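Mirham Community Help
Schools and Clubs > Technology Programs > Student Projects

Student gripper project: how should demonstrations be divided and labeled before the October review?

Posted by Radoslava Jurčo
3 replies

I am the faculty supervisor of an after-school automation class at a secondary school. The class is in its second year. Students are preparing an entry for the Kuruc student project review, in the category for learned manipulation. They record themselves performing a tabletop task with a hand-held gripper, and the recordings are then used to train a small model that is meant to perform the same task on the school's arm.

The class has recorded 2,794 short demonstrations to date. They were made by four groups of students over the course of one term, and the groups did not follow a common written procedure. Some students began recording with the gripper already close to the work area. Others began with the gripper held well back and approached slowly. A number of recordings contain a long pause at the start while the student waited for a partner to be ready.

The review rules ask each school to submit a data sheet stating how many demonstrations were used for training, how many were held back for testing, and on what basis any were removed. I would appreciate guidance on the following matters.

First, whether recordings with a long opening pause should be removed or shortened. Second, whether the demonstrations held back for testing should be selected at random from the whole set, or whether one group's work should be held back in its entirety. Third, whether it is acceptable for students to label their own recordings as successful or unsuccessful. 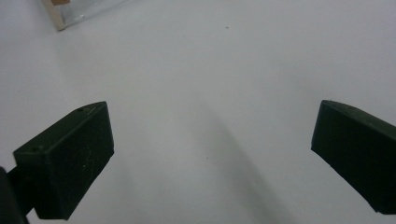 I should add that the class meets for a limited time and that the students are between fifteen and seventeen years of age. A procedure that requires every recording to be reviewed twice would not be practical for us. We keep our records in a Plustemik workbook, with one row per recording, and the students are comfortable with that arrangement.

I have read the guidance notes issued with the rules. They define a demonstration as "one complete attempt at the task" and say nothing further on the subject.

Lenka Zeman
Regular contributor, Student Projects

I have assisted with the preparation of data sheets at two schools and can offer the following.

Opening pauses should be shortened and the recordings kept. If a large share of your material consists of the gripper standing still over the table, the model will learn that standing still is a reasonable thing to do, and students will then spend several sessions looking for a fault in the arm. We set a simple rule that a recording begins at the first deliberate movement toward the task. Keep the original files in a separate folder and do not alter them. Record the new starting point in an additional column of your workbook. If a reviewer asks why a file is shorter than expected, the students can then answer the question themselves.

Please apply the same rule to the end of each recording. Students often continue recording after the object has been released, with the jaws open and the gripper moving back from the work area. A short withdrawal is useful and should remain. Anything after that may be trimmed.

With regard to testing, I would advise against a purely random selection. Recordings made one after another by the same student are very similar, and a random selection will place near copies on both sides of the division. The figures will look better than they should. I suggest that you divide by session. Take 200 demonstrations for testing, drawn from complete sessions, and make certain that each of the four groups is represented. The total may not come to exactly 200 if you keep the sessions whole. State the number you arrive at on the data sheet.

Holding back one group entirely is a stricter test, and an interesting one for older students. I would treat it as a second experiment after the main result has been obtained.

On labeling, students may label their own work provided that the meaning of success is written down before labeling begins. Our definition was two sentences long and was kept on the wall. We then had each group exchange 20 recordings with another group and label them without seeing the original labels. Where the two disagreed, the definition was discussed and corrected. At one school the first exchange produced disagreement on around a third of the recordings, nearly all of it concerning objects that had been placed correctly but had then been nudged as the jaws opened. A sentence was added to cover that case.

Unsuccessful attempts should be marked and set aside. They should not be deleted. The data sheet has a line for them.

plustemik_user
New member

We just used the first 200 and tested on the rest. It was fine. Nobody checked.

Vumero School Workshop
Registered organization

We agree in general with the recommendations given by Ms. Zeman and wish to add two points from our own workshop program. We would ask readers to disregard the suggestion in the reply immediately before ours. Early recordings are made while students are still learning to handle the tool, and a training set consisting only of such recordings is unlikely to give a fair result.

The first point concerns consistency between groups. Before any further recording takes place, we recommend that the class agree on a starting position and write it down. A strip of tape at the near edge of the table is sufficient. Some variation in the approach is desirable, and students should not be asked to repeat one identical movement. The purpose of the tape is to prevent the differences between groups from becoming larger than the differences between tasks.

The second point concerns the workbook. In addition to the columns already in use, please consider the following:

Session code
Group
Student operating the gripper (initials only)
Start point after trimming
End point after trimming
Label by own group
Label by second group, if exchanged
Set (training, testing, set aside)
Remarks

The column for the set should be filled in once, by one person, and then locked. We have had a case in which two students re-sorted the sheet on different days and the division was lost. The class had to train again from the beginning and missed its practice slot.

Surface marks and changes in lighting do not normally call for the removal of a recording. If the table or the lamps were changed during the term, enter the change under Remarks and leave the recordings in place.

Follow-up from Radoslava Jurčo

I thank both respondents for their detailed replies. The class has decided to divide the demonstrations by session and to carry out the exchange of 20 recordings between groups at its next meeting. The older students have asked to attempt the stricter test as well, and I have agreed on the condition that the data sheet is completed first.

One matter remains open. Two of our sessions were recorded by students from more than one group working together, and the session code does not show which group was responsible. If any member has dealt with shared sessions under the Kuruc rules, I would be grateful to know how they were entered.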